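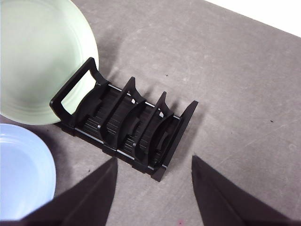
Plates and dish rack.

Guides > Kitchen Water > Stillden Under-Sink Softener > 4. First Set-Up

4. First set-up

The leaflet in the Stillden box promises "spotless dishes from the first rinse." Treat that as advertising. A softener can cut down on scale. It can't fix old detergent, a dirty sponge or a plate put away wet, so test your water before you drill anything.

4.1 Before you start

1. Fill a clean cup from the cold tap and dip a test strip. Use the strip sold by Troncoso or any other you trust. The free one in the box has only four color blocks and is hard to read.
2. Write down the result. If it is under 127 ppm, think about sending the unit back. You may not notice any difference.
3. Close the cold shut-off valve and open the tap until it stops running.

CAUTION: Old shut-off valves often don't close all the way. Put a bucket under the line no matter how tight the handle feels.

4.2 Fitting the cartridge

1. Screw the bracket to the cabinet wall. The adhesive pads supplied by Bondix are described as permanent. We would still use the screws.
2. Push the inlet hose in until it stops, then tug it. If it moves, take it out and start over.
3. Turn the cartridge clockwise two full turns. Hand-tight only.
4. Open the valve slowly and flush for 200 seconds. Cloudy water during the flush is normal. Cloudy water afterward is not, whatever the help line says.

NOTE: The 400-gallon rating comes from the maker's own testing, and the leaflet doesn't say how hard the test water was. Mark the date on the cartridge and test again every month.

4.3 Checking for spots

1. Wash a few plates by hand with your usual soap and rinse them under the softened tap.
2. Let them air-dry in the rack. Don't wipe them.
3. Look at them under a strong light, tilting each one. Matte plates hide scale well, so add a clear drinking glass.
4. Repeat with water taken before the softener. Without that second batch the test tells you very little.

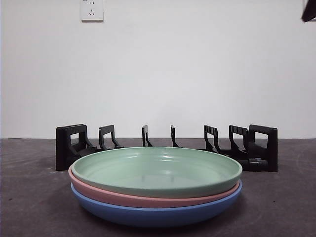

Celina Stępień thinks step 4 is overdone: "If the strip reads lower after the softener than before it, the thing works. I wouldn't wash dishes twice to prove it."

The strip does show that the hardness has dropped. Whether you will see it on a glass is a separate matter, and the glass is what the leaflet is selling. Skip step 4 if you only care about the kettle.

5. If the strip reads the same on both sides, check that the bypass lever points down, then go to section 7.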